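Progress report, second period: Kashyap smallholder spice program
Prepared for Ritu Kaushik, program manager
From: Meinir Gethin

12 shares | 3 comments

You asked me to keep this one short and to say what I think is working. I think the drying is working. I am less sure about almost everything else, and I would like us to stop using the word "organic" in the funding summary until the certificates are in hand.

Where we are with growers

The target for the period was 600 growers signed up to sell turmeric and ginger through Kashyap. We have 273. The last monthly update gave a higher number, and I have now been through the list name by name. The higher number counted people who came to a village meeting and put their name on the attendance sheet. Some of them grow no turmeric at all. A few had signed at two meetings. I have taken all of those out, and I would rather report the lower figure now than explain it next year.

Of the growers who did sign, most joined because we promised to pay at the farm gate on the day of weighing. We kept that promise in the first part of the season and then slipped. Payments ran late for several weeks while the bank details were being corrected, and during that time the local traders did what local traders do and turned up with cash. We lost crop to them. I can't say how much, because growers don't tell us when they sell elsewhere, and I don't blame them for it.

Certification

The inspection has been put off again, now to November. The conversion records are in better shape than they were, but they are still thin for the hill plots, where the field officers visited less often than the plan called for. If an inspector asks for spray histories from those farms, we will have a signed statement from the grower and not much more. The certifier may accept that. I wouldn't bet the program on it.

Until we pass, everything we sell goes out as ordinary spice at an ordinary price. The budget you approved assumes the organic premium from the start of next season. I said at the time that this looked hopeful and I still think so. A version of the budget without the premium is in the spreadsheet I sent over on Tuesday, and it shows the program losing money through the whole of next year. Please look at that version before the meeting.

Drying and storage

The raised drying beds are the best thing we have bought. Turmeric dried on them comes in cleaner than turmeric dried on the road or on a roof, and the buyers' rejection rate has gone down for stones and grit. Growers like them too, which I did not expect, given how they felt about the solar dryer. The solar dryer is still at the collection center and is used mainly for storing sacks. I suggest we write it off.

Storage is weaker. The rented shed is damp on the north side and we have had mold in ginger twice. We moved the stacks onto pallets and away from the wall. That has helped, but the wet months haven't tested it yet, and the landlord has shown no interest in fixing the roof.

Processing and equipment

Wodura continues to grind and pack for us under the one-year agreement. Quality has been fine. Their minimum lot is 2,000 kilos, and we have struggled to fill it with anything except turmeric, so the ginger and the black pepper have waited in the shed longer than they should. Wodura says smaller lots are possible at a higher rate. I have asked for that rate in writing and have yet to see it.

Prostano sent the proposal for automating part of the sorting and packing, as discussed. It is a handsome document. The savings in it depend on a volume we have never come close to, and on the line running two shifts. 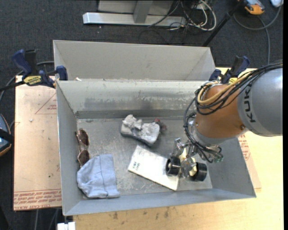

My recommendation is to turn the proposal down for now and spend a much smaller sum on a second moisture meter and decent scales for the village weighing points. Three of the scales we have disagree with each other, and growers have noticed. Every argument I heard about weights this season ended with us giving way, and I think we were probably right to.

Traceability

Sketport's batch tracking is set up and the field staff have been trained. In practice they write the lot numbers in a notebook and type them in at the end of the week, when there is signal. So the dashboard looks tidy, but it can't tell you where a sack is today. Please don't promise live tracking to buyers on the strength of it. A paper tag sewn into each sack has done more good so far - it costs next to nothing and people read it.

Next period

- Clear all late payments before the new harvest comes in
- Close the gaps in the hill plot records
- Get the small-lot rate from Wodura
- Decide on the shed: repair or move
- No new sign-up meetings until the first two are done

I'd also ask that the sign-up target be reset. Chasing 600 names is what gave us the bad list.

Meinir

3 comments | Share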